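ホーム | データ一覧 | 梱包手順 | 変更履歴 | 問い合わせ

# Plurus 付属品梱包データ README

最終更新:11月30日

## 概要

Plurusは、機器の付属品を段ボール箱に詰める作業をまとめたデータです。対象は電源コードを中心とした小物で、本体の梱包は含みません。収録数は2272件、品目は39種類です。作業場所は Nilleck の出荷室で、箱や結束材は普段の出荷で使っているものをそのまま使いました。

品目表の作成は Mercedes Arboleda、梱包手順の整理は Fredy Apaza が担当しました。

## フォルダ構成

- items/ 品目表(品目番号、名称、長さ、色)
- boxes/ 箱の型と内寸
- pack/ 梱包作業の記録
- notes/ 作業者のメモ(一部スペイン語)

items/ の品目番号は欠番があります。4月に廃止した7品目の番号は再利用していません。古い納品書と照合するときは items/old.csv を見てください。

## 箱

無地の段ボール箱を使います。型は小と中の2種類で、内寸は boxes/size.csv にあります。底は先に組み、上のフラップは開いたまま作業台に置きます。フラップの折り目が戻って口をふさぐ場合は、外側へもう一度折り返します。仕切りは入れません。

つぶれた箱、角が裂けた箱は使わず、boxes/reject.csv に型と理由を書きます。

## コードの束ね方

1. コードを伸ばし、ねじれを取る。
2. 同じ長さの輪になるように折り返す。きつく曲げない。
3. 束の途中を結束具で一か所留める。
4. コネクタは束の外に出しておく。輪の中に巻き込むと、検品のときに形が確認できない。

長いコードは束が太くなるので、結束具を二本使ってもかまいません。その場合は記録の tie 欄を 2 にします。

## 箱への入れ方

束は箱の口の上から入れ、底に寝かせます。
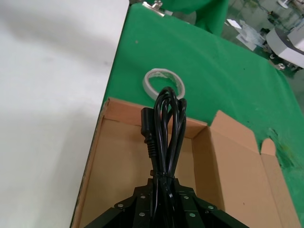
コネクタの端子側が箱の壁に当たらない向きにそろえます。説明書が付く品目では、コードを先に入れ、説明書を最後に載せます。順番を逆にした記録も pack/ に残っていますが、order 欄に reverse とあるので除外できます。

## 既知の問題

- 黒いコードどうしは見た目が似ており、品目番号の付け間違いが残っている可能性があります。長さの列も合わせて確認してください。
- Clurolier 向けの箱は内寸の測り方が違います。外寸で記入された行は修正待ちです。
- notes/ の略語は統一していません。「c/」は「コード付き」の意味です。

## 利用について

社内外の梱包手順の検討に使えます。再配布する場合は、この README を同梱してください。品目表だけを抜き出して配ることは避けてください。誤りを見つけた場合は、品目番号とファイル名を添えて Rania Mansour まで連絡をお願いします。

お問い合わせ | © Plurus 編集担当 | ページの先頭へ戻る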